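The Long Life of the Plastic Chair

Hậu Trịnh keeps 64 chairs behind his repair shop in Plisturbridge, and most of them are missing something. A foot, a cap, a back slat. People drop them off in September, when the patios close, and come back in spring hoping to sit down again.

Outdoor plastic furniture has a poor reputation. It is cheap, it goes chalky in the sun, and when it cracks it usually ends up at the curb. Trịnh has been fixing it for years and thinks most of it gets thrown out too soon.

"The seat is almost never the problem," he says. "It's the joint. Somebody drags the table with people's plates still on it, and the leg works loose."

He charges a flat fee for a leg, and less if the owner brings the old one. Glue is a last resort. Many plastics used outdoors don't take it well, and a glued leg can't come off again for storage. He prefers to clean out the socket, check it for hairline splits and find a leg that fits snugly.

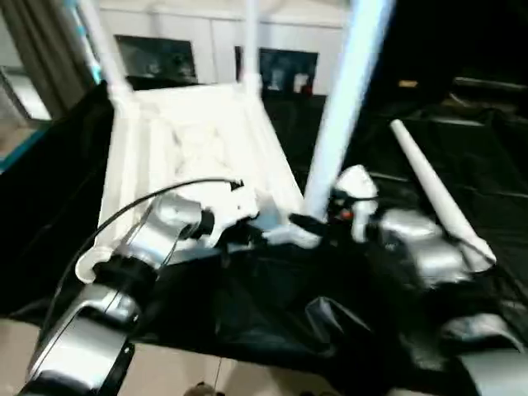 Finding the leg is the slow part. Makers change their sizes without saying so, and a part from one year may be a hair too wide for the next. Trịnh buys broken sets for spares and sorts them by diameter in old paint buckets. Oveo, a small local brand that closed its plant on Drastura Road, used two sizes in its whole history, and he still has a good supply of both.

Sang Khúc runs a noodle restaurant four blocks away, with seating for up to 50 on the sidewalk. She used to replace her tables every other summer. Now she sends them to Trịnh in the slow hours after lunch and gets them back before the dinner crowd.

"They don't match anymore," she says. "I stopped caring about that."

Storage matters more than most owners think. Trịnh tells customers to take the legs off for winter, wash out the grit and keep everything out of direct sun. Stacked tables should sit flat - a lean over several months can put a bend in the top that won't come out.

He is looking for a bigger place, maybe with a yard. For now the buckets line the hallway, and the chairs stay out back under a tarp.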